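Skuvberg bed linen set: care and folding guide
Section 5. Folding the flat sheet
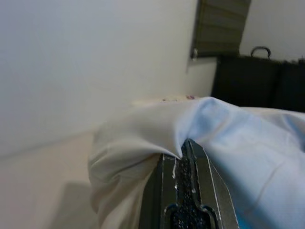
Bogdan Ghiță writes that he has owned two Skuvberg sets and always got a lump in the middle of the stack until he began smoothing the cloth after every fold instead of once at the end. The steps below follow the same order.

5.1 Before you start

Use a clean, flat surface. A table is best - a bed is too soft to press a crease against. Check that the sheet is fully dry, including the hems, which hold moisture longer than the rest of the cloth.

CAUTION: Remove rings and bracelets. The weave can snag on raised edges, and a pulled thread cannot be repaired under the Kalomora guarantee.

5.2 Folding

1. Find the wide hem. This is the top of the sheet.
2. Pinch the cloth at both top corners and lift it clear of the surface. Shake once and lower it.
3. Bring the bottom edge up to meet the wide hem. Line up the corners before letting go.
4. Smooth from the closed edge outwards with the flat of the hand.
5. Fold in half again in the same direction. Smooth as before.
6. Fold the resulting strip into 3 equal parts, short ends inwards.
7. Turn the bundle over so that the closed edge faces you.

Note: If the cloth bunches at step 3, open it out and begin again from step 2. Pulling at one side will set a diagonal crease.

Note: The fitted sheet is folded differently. See section 7.

5.3 Creases

Light creases drop out once the sheet is on the bed. For deeper ones, iron on the reverse at a medium setting while the cloth is slightly damp, then let it dry completely before folding.

CAUTION: Do not iron over the care label.

5.4 Storage

Store the bundle flat, with the heaviest items at the bottom of the pile. Do not use plastic bags for long storage. A cotton bag in the correct size is sold separately, part number 1495.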